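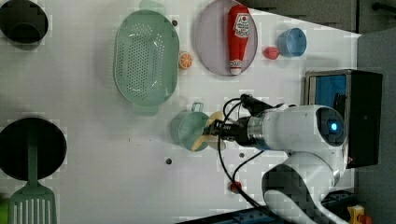
Play food

Play food, also called toy food or pretend food, is a class of toys made to look like groceries, ingredients or finished meals. It is usually sold alongside toy cookware, tableware and child-sized kitchens, and is used mostly by children between the ages of 2 and 7. Makers describe it as educational. The evidence for that description is thinner than the packaging suggests, and much of what is commonly repeated about the category, including its history, comes from sales material.

Definition

The term normally covers solid imitation food that is handled, served and "eaten" in make-believe. It does not cover candy shaped like other food, and most writers leave out dollhouse miniatures, which are too small to be safe for young children and are bought largely by adults. Restaurant display models, though often better made, are also treated separately. The line between play food and play dough sets is less clear. Retailers tend to shelve them together, while researchers who study one rarely mention the other.

History

Small clay and plaster foods survive from many periods, and popular histories of toys often present them as early play food. This should be treated with caution. Food models placed in tombs had a funeral purpose, and the fact that an object is small does not show that a child owned it. Plaster hams and fish glued to plates were made for dollhouses in the nineteenth century, but they were made to be looked at. Gluing the food down rather spoils the case for its use in cooking games.

Toy stoves, pans and tea sets were sold widely before imitation food was. Written recollections of childhood more often mention mud, leaves, acorns, buttons and scraps from the real kitchen. Cardboard packets with miniature labels came in with the toy grocery shop, where the point of the game was selling, and the contents of the packet did not matter much.

Molded plastic changed the trade after the Second World War. Hollow fruit and vegetables could be turned out cheaply and in bright colors, and could be washed. Wooden sets held on in parts of Europe and came back into fashion elsewhere later on, helped by a belief that wood is naturally better for children. Felt and crocheted foods followed, at first from home sewers working from shared patterns.

The question of who invented the toy food that can be "cut" in half, with the pieces held together by a fastener, is unsettled. The toy firm Pranel long claimed the idea in its catalogs. The collector Fulgencio Campos, who went through the firm's surviving price lists, found no cutting set in any of them before similar sets were already on sale from at least three other makers. Pranel's later catalogs dropped the word "original" without comment.

Materials and construction

Most play food is plastic, either blow-molded and hollow or injection-molded in halves and joined. Hollow pieces are light and cheap but dent, and pieces with an air hole can take in water. Harder pieces last longer and hurt more when thrown.

Wooden pieces are turned or sawn, then painted. Sellers often call them "natural," a word that says nothing about the paint, the glue or the fasteners. Cutting sets made of wood rely on hook-and-loop dots or magnets. The dots wear out and collect lint. Magnets are a more serious matter, as a child who swallows more than one can be badly injured, and a set with a loose magnet should be thrown away.

Fabric food is quiet and soft but stains easily, which limits its life in nurseries where it is likely to be mouthed. Silicone has appeared in more recent sets. Claims that it is the most hygienic choice appear mainly in advertisements for silicone sets.

Selection of foods

The menu offered by play food makers is narrow. Fruit, eggs, bread, burgers, pizza and ice cream dominate. Stews, porridge, lentils and most other dishes eaten with a spoon are nearly absent, in part because a runny or shapeless food is hard to mold and hard to recognize once molded. Condiments are common, and they usually come as the container alone, with the contents left to the imagination.

Makers have responded to complaints about this with themed sets, such as a sushi set or a taco set. Critics have pointed out that these add a single dish per country and leave the basic box unchanged. Irnotano, a maker of wooden sets, markets a "world pantry" of 24 pieces, four of which are kinds of bread.

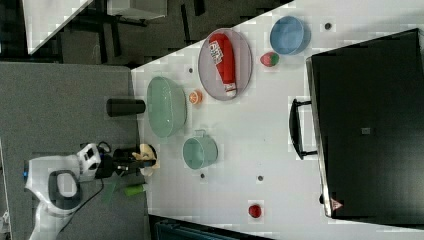
Claims about learning

Three claims are made regularly: that play food builds vocabulary, that it improves social skills, and that it leads children to eat better.

The first is plausible in a limited way. Children do learn words for things that adults name while handling them. There is little reason to think a plastic pear does this better than a pear, and comparisons between the two are scarce.

The second rests on the wider study of pretend play, where results are mixed. Children who pretend a great deal often do well on measures of language and cooperation, but it is difficult to tell which leads to which, or whether both depend on attentive parents and time to play.

The third claim is the weakest. A small study reported by Antigoni Theodorakopoulos is often quoted in its favor. It followed around 24 preschoolers who played with toy vegetables and were then offered real ones. Touching and sniffing increased; the amount swallowed did not. Theodorakopoulos herself wrote that the findings were "not a basis for buying anything," a line missing from the toy advertisements that cite her.

Safety and cleaning

The main hazards are choking on small parts, swallowed magnets, and biting through thin plastic. Realistic pieces raise a further worry — that a toddler may take them for food — though mouthing at this age is general and is not limited to things that look edible. Age labels address small parts only and are no guide to durability.

Hollow pieces should not be soaked if they have an opening, as they are hard to dry inside. Dishwasher advice varies by maker. The brand Jisura has printed opposite instructions on the box and the leaflet of the same set.

Collecting

Older sets have a modest following. Prices depend heavily on the box, and complete sets are less common than listings imply, as missing pieces are easily replaced from other makers. Pieces sold as Echevarría, a short-lived maker of painted plaster fruit, are seldom marked, and many attributions appear to rest on the seller's word.

See also

Toy kitchen
Tea set
Pretend play
Food model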